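Verkero Hill Climb: Frequently Asked Questions for Competitors
Updated July 2025

Who may enter?
Entry is open to holders of a current club competition license. Drivers under 18 must also submit a consent form signed by a parent or guardian. The field is limited to 114 cars, and places are allotted in the order that completed entries are received.

How are race numbers assigned?
Numbers run from 100 to 196. Overflow entries receive a two-digit number. Drivers who competed last season may keep their number if they confirm it before the end of April.

May two drivers share one car?
Yes. Each driver must enter separately and pay the full fee, and the two may not run in the same class.

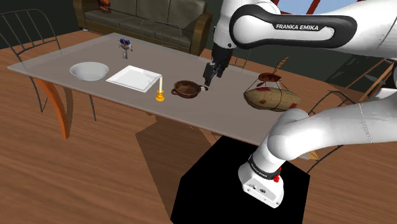 Dagný Bjarnason writes that she and her co-driver were given back-to-back starts last season and asks that shared cars be placed at least ten starts apart. The organizers have adopted this spacing for all practice and timed runs.

What happens if a run is stopped by a red flag?
The driver must stop, wait for a marshal's signal, and return to the paddock at Portela by the service road. A rerun will be granted unless the driver caused the stoppage. 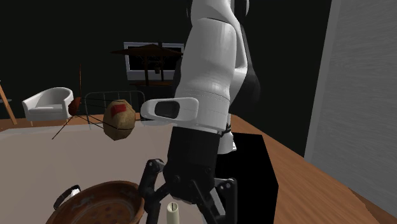

Results and protests
Provisional results are posted at the Prirkent timing hut after the final run in each class. Protests must be made in writing to the Clerk of the Course, Sebastião Conceição, within 30 minutes of posting. The fee is refunded if the protest is upheld.

Are tire warmers permitted?
No. Tire warmers and chemical treatments are prohibited in all classes.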